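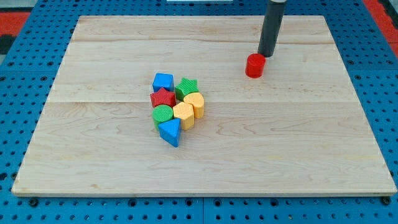

Maple boards and tabletops: the questions I get most

I run the little woodshop at Cordeiro, and my inbox fills up with the same dozen or so questions every winter. So I've put my answers on one page. If yours isn't in the list, write to me anyway, I like hearing from people!

What oil should I use?

Plain food-grade mineral oil from the drugstore is what I use at home. It's cheap, it doesn't smell, and it never goes rancid. Please skip olive oil and the other cooking oils. I did it myself on my first board (I was so proud of that board) and by spring it smelled like an old frying pan.

How often do I oil it?

Whenever it looks dull and thirsty. A brand-new board might want oil once a week for the first month, and after that you can drop back to every month or two. Wipe on a generous coat at bedtime, leave it overnight, and buff off whatever is still sitting on top in the morning.

Can it go in the dishwasher?

No. I know, I know. Wash it by hand with warm water and a drop of dish soap, dry it with a towel, then stand it on its edge so air gets to both sides. You'll be done long before 10 minutes are up.

My board is cupping. Did I ruin it?

Probably not. Cupping usually means one face has taken on more moisture than the other, say from lying flat on a damp counter. Lay it hump side up somewhere dry for a few days and see if it settles. If it's still rocking after a couple of weeks, it may need flattening, and most small woodshops will do that for a modest fee.

Why do two planks in the same board look so different?

They're often from different trees! Even within one tree, the wood near the outside is paler than the wood near the middle, and maple throws in swirls and streaks wherever it feels like it. My friend Marcelino Sales sorts his lumber for an even color. I'd sooner put a streaky plank beside a plain one and let them argue.

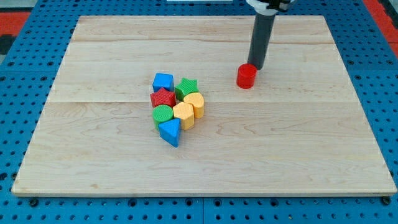 Mirela Lacerda
Owner and woodworker, Cordeiro

Will a glued seam come apart?

A good edge joint with modern wood glue is generally as strong as the maple around it, so in normal use I wouldn't worry. Long soaks are what do the damage. If you can catch a fingernail in the seam, or see daylight through it, stop using the board around water and get it reglued before crumbs work their way in.

How do I get rid of knife marks and fuzz?

Start with 120 grit sandpaper, always going with the grain, and finish with 220. Wipe the board with a damp cloth, let it dry completely, and you'll feel little fibers standing up. Knock those down with the 220 again and then oil. It's a nice job for a slow afternoon, and I do it with the radio on.

Is maple okay for a kids' table?

It's great for one. It's hard enough to take a beating from toy trucks, and the tight grain means spilled juice wipes up pretty easily. For a table I'd use a hardwax finish instead of mineral oil, which leaves a slightly greasy feel and will mark up homework.

What about marker and crayon?

Crayon comes off with a little mineral oil on a rag. Marker is meaner. Try a dab of rubbing alcohol in a hidden corner first, and be ready to sand and refinish that spot if it has soaked in.

Do you take custom orders?

Yes, though I only make roughly 200 pieces a year, so there's a wait. Send me the length, width and thickness you want and I'll reply with a price. Anything ordered after the start of December goes out in the new year.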